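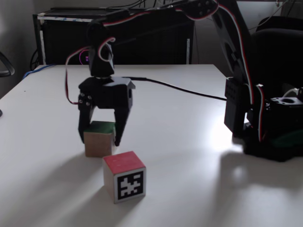 Is the Trarkano desktop arm kit good for a first robot?

Asked in Hobby Robotics, 3 answers

I've been looking at the Trarkano kit all through July and I'm close to ordering. I want it to pick up small wooden blocks and set one on top of another, with a marker on a block so a camera can find it. I can solder a little and I've written some Python. Is it too much for a beginner? And is the two-finger gripper any good, or should I get the Uleo one?

Answer 1 (28 votes)

Get it, you'll have a blast! I put mine together over 3 evenings and the only slow part was the wrist. Leave a lot more slack in the servo cables there than the booklet says. Mine kept tugging at the connector until I gave it a big loose loop.

The stock gripper is great for blocks.

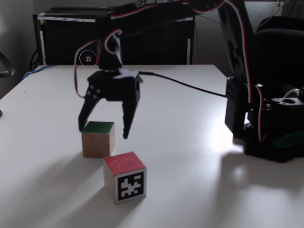 Start with the fingers open all the way and come straight down, slowly. I set my approach speed to 500 in the Jimska software (it ships at 700, way too jumpy for me) and my misses dropped a lot. Also print your markers with a white margin – mine were trimmed right to the black border at first and the camera kept losing them.

Oh, and clamp the base. The clamps don't come in the box.

Answer 2 (3 votes)

uleo gripper is nicer but it's heavier, check what your wrist servo can lift. works fine on mine
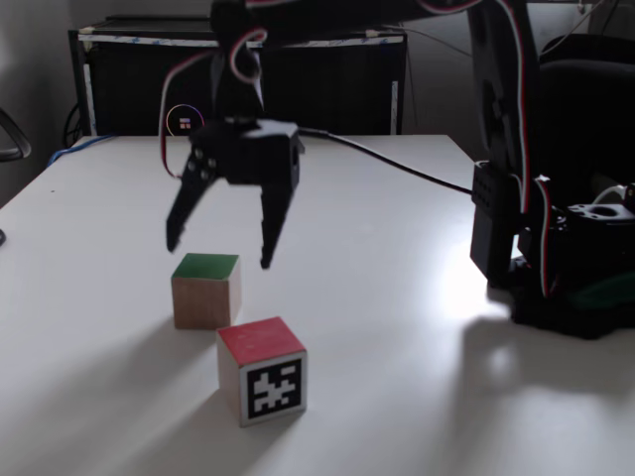

1 min read

Answer 3 (posted by Samuel)

I'm on my second Trarkano and still love it. One thing to add to the first answer: glare. A shiny spot on a white table can throw off the color detection, so try moving your lamp before you touch any settings. Matte paint on the blocks helps too. The calibration routine is fun to watch – run it again whenever you swap a servo.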